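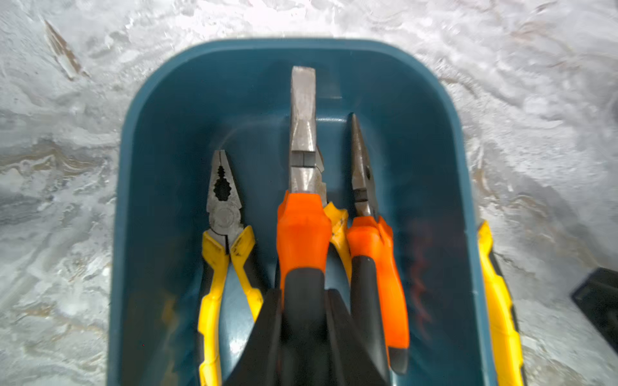

Where do a household's pliers go when they aren't being used?
Into a kitchen drawer, under the takeout menus, where they wait several years for a dripping tap.

FILTBY, 30th January. Vurnamard, the tool library on Bedoya Street, today opens a pliers counter for people who own a pair somewhere and would rather borrow one than look for it. Members can take home up to 4 hand tools at a time for 2 weeks. Membership remains free for anyone living in Filtby.

The library has 621 hand tools on its books. A large share of them are pliers, nearly all donated, and few arrived looking their best. Combination pliers with yellow-and-black grips share a teal tray with a big flat-nose pair whose steel is scratched and a little stained, and with needle-nose pliers for the jobs that fingers are too fat for. They are kept jaws to the back and handles to the front, a rule the library adopted after its first winter of rummaging.

"People apologize when they hand over old pliers," said Tiago Cordeiro, who runs the counter. "They say the color's gone or there's a scuff on the handle. I ask if they open and close. Usually that ends the conversation."

Borrowers unsure which pair they need may describe the job at the counter. Staff will try not to wince. Cordeiro asks only that pliers not be used as hammers, a request he has printed on a card, laminated, and seen ignored.

The trays and shelving were paid for by a grant from Trindus, the Filtby hardware wholesaler, which has also agreed to take back tools past saving. Pairs with stiff joints go to the repair bench first, where a drop of oil and some patience settle most arguments.

Donations are welcome during opening hours. The library is looking for small needle-nose pliers and anything with a working cutter. It has enough adjustable wrenches to last until June of some later century.

The pliers counter is open Tuesday through Saturday, 10 a.m. to 5 p.m. The first 200 borrowers will receive a cotton tool roll, which they are invited not to put in the kitchen drawer.

Press contact: Tiago Cordeiro, Vurnamard, Bedoya Street, Filtby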